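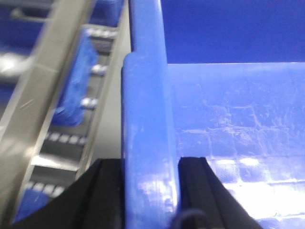

Allitmont Bench Support
Ticket 163: Success rate on bin-to-rack transfers drops when nobody has changed anything
Opened by: Muammer Gündoğdu
Component: wrist camera policy, blue bin
Priority: Medium (was High, then I had lunch)
Status: Closed, with a follow-up

Original report

The policy we trained at Irnley picks an item from the rack and puts it in the blue bin. On the Irnley bench it managed 25 clean placements in a row and we were all rather pleased with ourselves. On our bench, with the same weights, same gripper and same bin (I have checked the moulding, it is the same bin), it goes over the bin, stops above the floor and hovers. Sometimes it lets go. Sometimes it goes back to the rack still holding the thing, like a man who has forgotten why he came into the kitchen.

Steps to reproduce:
Start with the bin empty.
Load an item on the rollers.
Run the Ivanov checkpoint with default settings.
Wait.

Expected: item in bin.
Got: see above.

Comment, bench support

Please confirm wrist camera calibration and gripper zero. Please also confirm you have restarted it.

Comment, Muammer

Calibration redone, error well under a pixel. Gripper zero is fine. I have restarted it. I have restarted everything on this side of the building that has a switch.

Comment, bench support

Could be latency. Can you log the time between the image and the command?

Comment, Muammer

Logged. Flat as a pond. It hovers on time.

I then went through the wrist images from the bad runs, which I should have done first and will deny not having done. Look at the bin floor. It has a grid of shallow squares moulded into it, and towards the lower right the reflected light washes them out until they are nearly white. The rim has pale highlights as well. My guess is that the policy uses the grid to judge how far down the floor is, and where the grid fades it has no idea.

Comment, bench support

That is a guess.

Comment, Muammer

It is. Here is the test. I ran sets of 20 attempts each, always starting from an empty bin, order shuffled so that I couldn't blame the time of day.

Set A, bench lights as normal: 2 placed without a hover.
Set B, overhead light turned down until the grid shows everywhere: 17 placed.
Set C, lights as normal, matt card on the bin floor, no grid at all: 4 placed.
Set D, lights down, matt card on the bin floor: 5 placed.

C and D are the ones I care about. If glare alone were to blame, the card ought to have cured it, as there is no glare on matt card. It didn't. Take the grid away by either method and the thing gets lost. So it has learned to read the floor of one particular bin, which was not in the project proposal.

Comment, bench support

Did you change anything else between A and B?

Comment, Muammer

Exposure was locked. Rack, rollers and items stayed put. I did move my chair.

Comment, bench support

A card also changes the colour of the floor. You can't separate "no grid" from "wrong colour" with C and D.

Comment, Muammer

Annoyingly fair. Added Set E: lights down, matt card with a grid ruled on it in pencil and then gone over in pen, squares the same size as the moulded ones. 14 placed. The card is the wrong colour and the pen lines are wonky, and it still does far better than plain card. I'm happy to say grid. I'm less happy to say how much of the gap between B and E is colour and how much is my ruling.

Workaround for anyone who finds this ticket

Turn the overhead light down until you can see the squares in the wrist view right across the floor. Lock exposure afterwards, not before. Do not put anything flat and plain in the bottom of the bin.

Proper fix

Retrain with the floor brightness varied and with a few different liners in the bin. The Brandano augmentation script does brightness across the whole image only, so it will make everything gloomy together and teach the policy very little about one shiny patch. It needs a local version. I have half of one. The half that exists makes the patches; the missing half puts them on the floor and stops them landing on the rack.

Also worth checking whether the picking side has the same habit with the white rollers. Picks were fine throughout, but so were the placements at Irnley.

23 January 2021: closed as "environment". I objected to the category, as the environment did nothing wrong, but the menu has no entry for "learned the tiles". Retraining opened as a separate ticket, due in February, assigned to me.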